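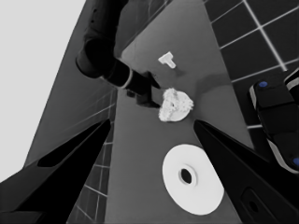

Someone on the packing side asked at the January meeting whether the simulation gets a lunch break, and that if it did, could it cover for them during theirs. I wrote it down because it was the best question of the morning, and I didn't have an answer. I still don't have a good one.

Opening. Say hello, thank Drodside for the room, mention that the coffee is through the door on the left. Keep it short. Last time I spent longer on the coffee than on the budget.

So: Fesora, small parts, sorting and kitting. A person at a bench takes white plastic parts from one place and puts them in another, and knows which ones are bad. That last bit never made it into the job description. When we wrote the first spec for the cell we copied the job description, and we got a cell that did what the job description said.

(Pause. If they laugh, good. If they don't, go on to Shin.)

Shin is the software we rehearse in. Two black arms, a gray table, some white pieces to reach for, a tiled floor that has never been mopped. The people who used to sort now sit with the engineers two afternoons a month and watch the arms try things. It was meant to be training for them. By the second session they were correcting us. "You'd never pick it up from there" is in my notes 20 times, and I stopped marking it after that.

What changed on the floor. Be plain in this part, there will be people here who are about to go through it.

The bench work went from 4 stations to 2. No one was let go. I know every speaker says that, so I will also say that one person left because she liked the bench and did not like a screen, and we had nothing else to offer her. That belongs in the talk.

The chat went. Two people sorting side by side will discuss a whole marriage in a shift. One person minding a cell discusses it with the cell. We moved the two remaining benches to face each other, which cost nothing and should have been in the plan.

The tiredness moved. Sore wrists down, sore eyes up. Minding a machine that is mostly right is dull in a way that sorting never was, and you have to be awake for the part where it's wrong. We now swap people over up to four times a shift. The planning software hates this. I have made my peace with the planning software.

The word "operator" came in. It arrived with a new badge and no new pay grade for the first half year. If you take one note today, take that one: settle the grade before you print the badges.

Numbers slide. Stop log from the first quarter, 1403 entries. Read out the three most common reasons as typed by the staff: "dropped it", "dropped it again", "thinking". The engineers wanted a drop-down menu. We kept the free text – it's the only part of the log anyone reads.

Drendov comparison, only if there's time. Their site bought the same kind of cell and asked the floor after delivery. Ours asked just before, and I would not call that a triumph. Ask when the spec is still a blank page.

Questions. Someone will ask when it pays for itself. The finance slide is the spare one at the back. Someone else will ask whether I'd do it again: yes, slower, with the benches moved first.

Return the clicker to the desk.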